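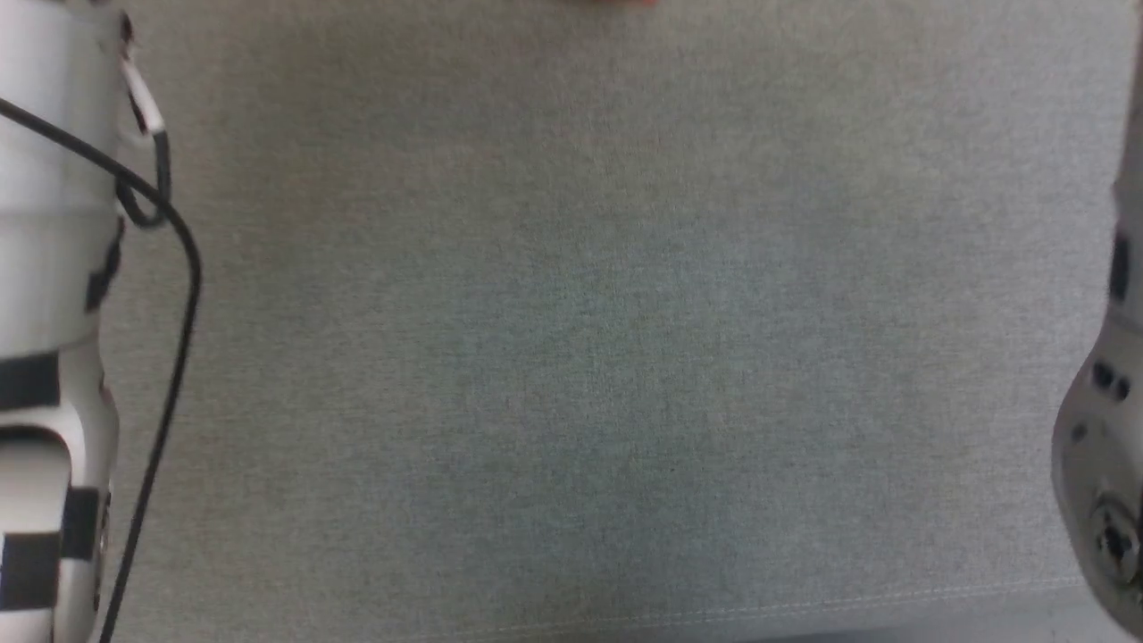 How to Clear Out a Junk Drawer Without Starting a Second One

Every home has a drawer that won't shut. Ours held 18 dead pens, a key to a bike lock I lost in college, and the manual for a Meesuk toaster that died before my son was born. He drives now.

You'll need a free evening, a trash bag, a shoebox and a damp cloth. Leave the fancy dividers at the store until you know what you're dividing.

Step 1. Take the drawer all the way out and tip it onto an old towel. Picking things out one at a time feels gentler, but you'll stop at the first interesting coupon.

Step 2. Throw out the obvious trash. Dried-up glue, ketchup packets, takeout menus from places that are now banks. Dead batteries go in a jar for the recycling drop-off, with tape over the ends.

Step 3. Test every pen on the back of an envelope. One scribble each. A pen that needs coaxing is a pen you'll put back angry.

Step 4. Deal with the keys. Walk around the house and try them in every lock you own. Tag the ones that work. The rest go in the shoebox with March written on the lid, or whatever month is three away. If you haven't gone looking by then, out they go.

Step 5. Wipe the drawer and let it dry. The sticky patch in the back corner may take two rounds and some baking soda.

Step 6. Put back only what you've used this year: scissors, tape, a flashlight, the good screwdriver. Small boxes make fine dividers. I use the lids from Triler tea tins, which fit badly but cost nothing.

The whole job took me around 128 minutes, including the time I spent reading a birthday card from my old neighbor Terence Catterall, who had signed it with his full name.

Rubber bands go in last. Keep 15. I know you have more.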